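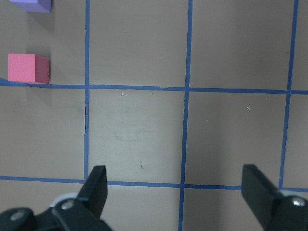 Tiziana Testa Named Hondgate Soccer Coach of the Year

After guiding the Hondgate High School girls soccer team to its first county final, head coach Tiziana Testa was honored with the Cirillo Award, given each winter to the coach who has done the most for the girls' game in the county.

Testa was called up to the front of the banquet room at the Farnico Inn, where a crowd of 200 players, parents and fellow coaches got to its feet before she had made it past the dessert table. She hugged both of her assistants on the way (and one very surprised waiter), and it took her a good long moment at the microphone before she could get going.

"I had a speech, and it's in my coat, and my coat is in the car," she said. "So you're going to get the short version, which anybody who has sat through one of my halftime talks knows is still pretty long."

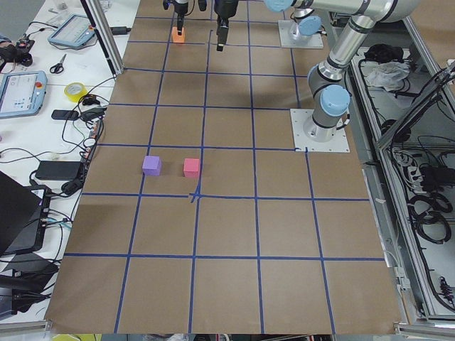 The Lady Herons went into the fall without their top scorer from the year before and lost their opening match at home to Grarkon, a night Testa still brings up whenever one of her players gets a little too comfortable. From there they found their feet, mostly on the strength of a back line that had been playing together since middle school, and by the time the leaves were down they were giving up hardly anything at all.

The semifinal against that same Grarkon side was the one people were still talking about over the chicken and green beans. Hondgate fell behind early, tied it on a corner kick just before the half, and won 2-1 on a shot from well outside the box that dipped in under the bar. The final was a tougher evening, a 1-0 loss in a cold, steady rain, but the bus was met by a packed school parking lot when it pulled in, horns and all.
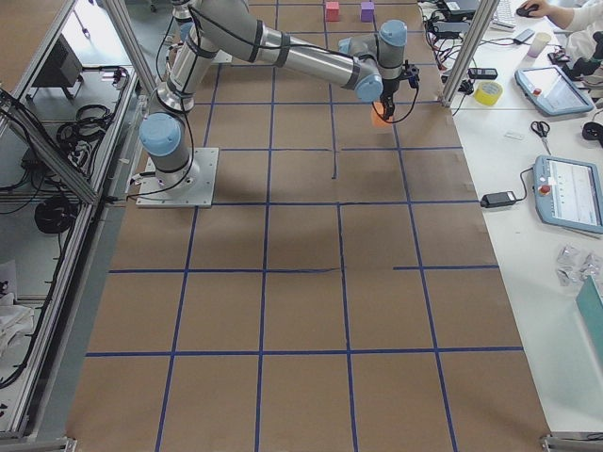
Testa, 45, played midfield for Hondgate herself and came back to coach the junior varsity while she was still finishing her teaching degree. She has now spent 4 seasons in charge of the varsity, and she was quick to spread the thanks around, starting with her mother, who has kept the same spot on the top row of the bleachers through every one of them.

"My mother doesn't care for soccer, she'll tell you that herself," Testa said, to plenty of laughter from the family table. "But she brings the blanket and the thermos, and she has never once left early, even when I wanted to."
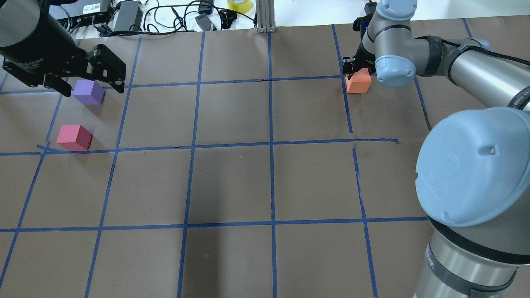

Seniors from the team gave her a framed jersey signed by the whole roster, along with a new whistle to replace the one she lost down a storm drain in the second week of practice. Most of the back line returns next fall, and winter workouts have been going in the school gym since January. Any girl in grades nine through eleven who would like to join in can stop by the athletic office for a sign-up form.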